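# Choosing a Front Door Color, the Slow Way

April 28, 2018

Most people spend longer picking a sofa than picking the color of their front door, and I was one of them until this spring. Our door had been the same brown for 11 years. It came with the house, it matched nothing, and I stopped seeing it after the first winter.

Then the siding was replaced in February and the brown looked wrong against the new gray. I figured I would buy a quart of something and be done in an afternoon. It took two months.

The trouble starts with the paint chips. A chip is the size of a playing card and you look at it under store lights. A door is tall, it faces one direction, and it sits in shade or sun depending on the hour. Ours faces north under a porch roof, so everything on it reads darker and cooler than it does in the store. The first color I liked was a green called Olmedo. On the card it was soft, like dried sage. Two coats on a sample board and it was close to black by four in the afternoon.

I went back and took a handful of lighter greens, then drifted into blues. The exterior line at the Borau paint store runs to 127 colors, and more than 4 of them could fairly be called navy. I ended up taping cards to the door and leaving them there for a week. The mail got delivered, the dog got walked, and each time I came up the steps I pulled off whichever card bothered me.
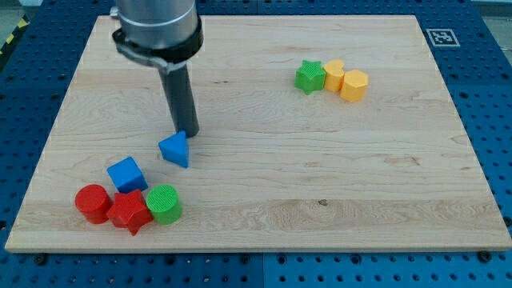

By the end of the week I had two left. One was a dusty blue and the other was Niklow, a yellow that leans toward mustard. I would not have picked the yellow from a chart. It stayed up because it was the only card that looked the same in the morning as it did at dinner time. Warm colors hold up better in shade, as I have since read in several places, and it would have been useful to read it first.

I painted both on big pieces of poster board, each the width of the door, and hung them side by side. If you do only one thing from this article, do that. Small samples pick up the color of whatever surrounds them. A small patch of yellow on brown looks orange, and a small patch of blue on brown looks gray. Cover most of the door and the old color stops interfering.

Finish matters too. The store recommended semi-gloss, and on a smooth door it would be fine. Ours is old and has been sanded by several owners, and shine brings up every dent. I went with satin. It still wipes clean, though fingerprints around the handle take a little more work.

The hardware was the part I hadn't planned for. The old brass knob looked good with brown and cheap with yellow. I replaced it with a black handle set from Grokier, along with the mail slot and the house numbers, and that cost more than the paint, the primer and the brushes together. Price the hardware before you settle on a color. A blue would have let me keep the brass.

As for the painting itself, take the door off if you can. I left ours hanging because I didn't want an open doorway all day, and there is a run near the bottom hinge that I will be looking at for years. Panels go first, then the rails across, then the long sides. Leave the weather stripping off overnight. I put mine back after supper and it pulled a strip of paint away with it – an hour of touch-up the next morning.

The door has been yellow for nine days now. The porch ceiling looks dingy next to it, and I have brought home some cards for that.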